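Open Day at the Nutcombe Ink Works

I have been writing with fountain pens since Grade 7 and had never once seen ink being made, so when Celeste Frade mentioned that the Nutcombe works was opening its doors for a Saturday in April, I had my name down before lunch. I took the early train, ate a terrible muffin, and walked up from the station with a dozen other people who all had stained fingers. My kind of crowd!

Nutcombe is a small place, a long brick building beside the canal that used to be a dye house. You can smell it from the gate – something between wet slate and cloves. The clove part is deliberate, as it happens. A little clove oil goes into the traditional recipes to keep mould away, and they have never found anything they like better.

Our guide was Darmawan Hartono, who runs the mixing room and clearly loves every drum in it. He started us off with iron gall, the old stuff, made from oak galls, iron salts and gum arabic. The galls arrive in sacks and get crushed in a machine that sounds like a gravel truck. He passed a handful along the line and they were much lighter than I expected, and bumpy, like tiny grey walnuts. After crushing they steep for days, and only then does the iron go in. We each got to stir a beaker and write our names with the result. It goes on pale, almost like weak tea, and darkens as the air gets at it. By the time we came back from the next room my name was properly black. I may have said "wow" out loud.

The colour room was my favourite. They keep 393 recipes in card drawers, some of them in handwriting so faded that two people have to agree on what it says before anyone dares mix a batch. Only a few are in production at once. The one everybody wanted was Narkomau, a brownish green that looks like pond water in the bottle and then dries to something really beautiful, with a bit of gold in the heavy strokes. There was also Orer, a dusty red that I had read about and never seen in person. It is softer than the scans online make it look, and I liked it more for that. 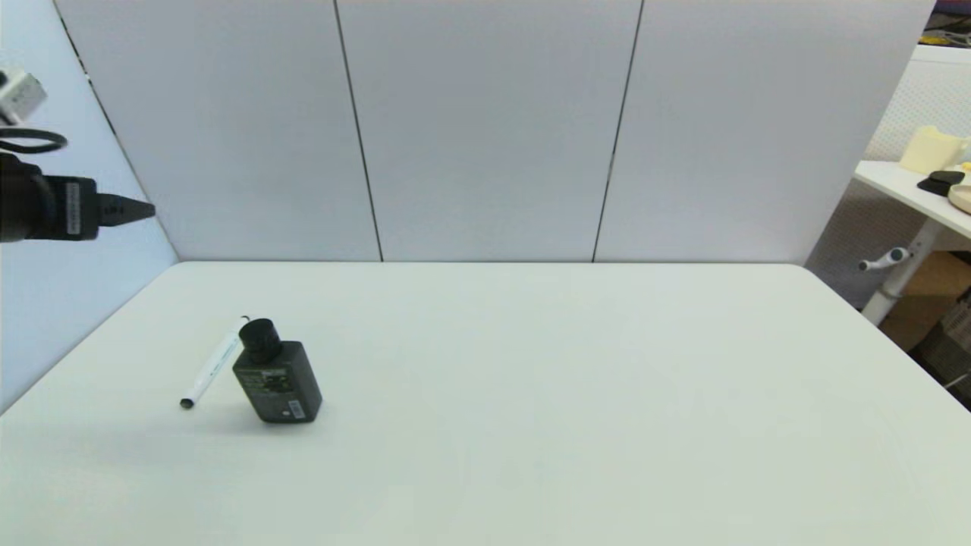
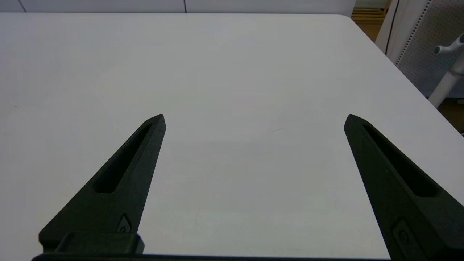 From there we went upstairs to the testing benches, where every batch is tried on four papers and compared with a swatch from the batch before. Darmawan let us have a go at judging pairs. I got two wrong out of five and felt quite humbled. The man beside me got them all right and turned out to be a retired house painter. They also run what they call the Monday pen, a plain steel nib that is filled at the start of the week and left to sit, just to see whether it will start writing again without a fuss. Thin, well-behaved inks pass easily. The shimmery ones do not, and he was quite frank about that. If you like glitter in your ink, rinse your pen often.

A typical batch is 600 bottles. For the special colours it drops to 100, which explains why I have missed every single one so far. The largest run they have ever done was 900, a plain blue for a school order, and Darmawan said they were all heartily sick of blue by the end of it.

Lunch was soup and bread in the yard, and then there was a talk from a paper maker at Issahaku, the mill that supplies the swatch cards. I nearly skipped it and I'm very glad I didn't. She explained sizing, the treatment that stops ink spreading into the fibres, by dripping the same blue onto a treated sheet and an untreated one. On the first the drop sat up round and shiny. On the second it ran off in every direction like a little river delta. I have been blaming my pens for feathering for years, and I owe at least two of them an apology.

The shop was a squeeze and the lineup went out the door. I came away with Narkomau, a pad of Issahaku paper and a sample vial of Orer, which leaked a bit in my coat pocket on the train. Celeste bought the iron gall and has already written me a letter with it.

If you go next year, wear something dark and get there before ten. The beaker stirring fills up first.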